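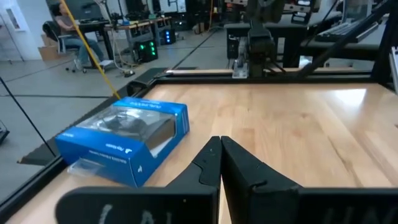 Sunday, June 29, 2025

Director's diary, Berngate Municipal Golf Links

The course opened at first light and the first four groups were away before the starter had finished putting out the baskets of tees. The greens were cut and rolled by the early crew. The hole on the seventh has been moved to the back left shelf, where it will stay through Tuesday. Members of the public who asked about the temporary green on the twelfth were told that the regular green will return to play once the new sod has knitted, and that no reduction in the green fee will be made in the meantime.

I played the back nine with Mr. Fulgencio Carretero, who is visiting for the week on behalf of the Warkel resort and wished to see how a public course of our type manages its weekend traffic. He plays off a handicap of 2 and was courteous about my own game. We waited on the thirteenth tee for longer than I would have liked. The group ahead was looking for a ball in the fescue and did not wave us through, although the sign on the tee asks slower players to do so in plain language. The ranger spoke to them at the fourteenth and the pace improved after that.

Mr. Carretero's remarks on the course were useful and I set them down while they are fresh. He considers the fifteenth the best hole on the property and would leave it entirely alone. He finds the sixteenth too narrow at the landing area for a course that invites visitors, and suggested that the left-hand rough be brought down to a short cut from the bunker to the bridge. I am inclined to agree as to the first part of that stretch. The second part drains poorly, and the larger mowers cannot be taken onto it before midsummer in most years. He also said that the walk from the seventeenth green to the eighteenth tee is uphill and unmarked, and that a stranger would go wrong there. We did in fact meet a couple coming the other way who had gone wrong there.

The resident rate was raised again over lunch. Warkel charges its hotel guests and its day visitors the same amount, and Mr. Carretero believes that this avoids argument at the counter. Our situation is different. The town owns the land, and residents have paid a lower fee here since the course was nine holes and a shed. I explained that the twilight rate, which now begins an hour earlier than it did last season, has brought in visitors who would not pay the full morning price, and that residents have not objected to it -- or have not done so in writing. He asked whether the twilight players finish. Most of them finish fourteen or fifteen holes and go home content.

The practice range was busy through the afternoon. A bucket of 30 balls remains the most popular size and the larger bucket of 100 is bought chiefly by the high school players, who share it. The mats at the far end are worn through at the front edge and should be turned before the holiday. The Lecomte mats ordered in the spring have still not been shipped. I have asked Jhosep Arboleda to telephone the supplier in the morning and to obtain a delivery date, and, if none can be given, to cancel the order and inquire elsewhere.

Mr. Arboleda also brought me the irrigation report. The line feeding the fourth fairway is losing pressure between the pump house and the cart path. He proposes to dig at the joint nearest the old oak, where the turf has stayed greener than its surroundings. The work can be done on a weekday afternoon without closing the hole, provided that the trench is roped and a local rule is posted on the first tee. I have approved it.

Serniso has confirmed its company outing for October. The organizers have asked for a shotgun start, carts for every player and the use of the upper terrace afterward. I have agreed to the first two. The terrace must be left open to the public until the last regular group is in, and I have written to them accordingly.

Rounds recorded for the week to this evening stand at 897, including juniors. The wind came up from the south after five and the last groups on the exposed holes had a difficult time of it, with two balls taken by the pond on eighteen while I watched from the office window.

Flags were brought in at dusk. Mr. Carretero leaves on Thursday and would like to play the front nine before then, early if possible. I have put us down for the second time on Wednesday. The seventh hole will have been moved again by that morning, and the crew should be asked to choose something kinder.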